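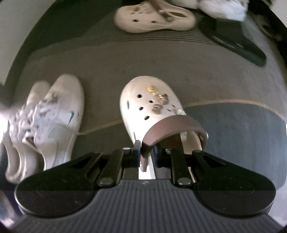 28/10/2023
From: Residents' Office, Stodcombe House
To: Residents' mailing list

Re: Footwear in entryways

Dear Residents,

The Office has received several replies to the October circular on entryways. The message quoted below raises points shared by a number of households, and it is answered here for the benefit of the full list.

> I have read the circular and I am not clear on two matters. First, does the rule on footwear apply inside our own front doors, or only in the shared hallway? Second, my children wear foam clogs with charms pushed into the holes. The charms come off and end up under the mat or out in the hall. Is the Office asking us to remove them? I would also like to know whether the low racks offered last year by Dinik are still available. Our entry is narrow and the shoes pile up by the door whatever we do.

On the first matter, the rule applies in full to the shared hallways on the Carnegie side and the garden side. No footwear, mats or racks may be left there at any hour. Inside the apartment the arrangement of shoes is a matter for the household, with one exception. The front door is the only way out of most units in the building, which dates from 1910, and the floor directly in front of it must be kept clear enough for the door to open fully.

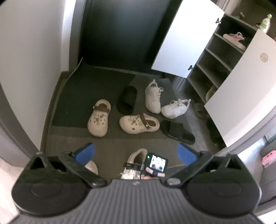

Clogs and an upside-down slide on the mat inside a closed front door.

Residents are asked to observe the following:

Pairs should be set side by side along the wall, with the toes facing in the same direction. Shoes left on their sides or with the sole up take more floor and are easily stepped on in the dark.

Mats should lie flat. A corner that has begun to curl should be weighted overnight or the mat replaced. One mat should not be laid over the edge of another.

Clogs with a heel strap may be stored with the strap turned forward over the upper, so that they sit closer to the wall.

On the second matter, the Office is not asking any household to remove charms. Parents may wish to check that each one is pushed fully through its hole. Charms found in the hallways are kept at the front desk until the end of the month.

The Dinik rack is no longer supplied. A two-shelf rack by Drestik has been approved in its place and may be ordered through the Office. Racks must stand inside the apartment and clear of the door swing. Order forms are at the front desk.

Further questions should be sent to the Office directly and not to the full list.

Residents' Office
Stodcombe House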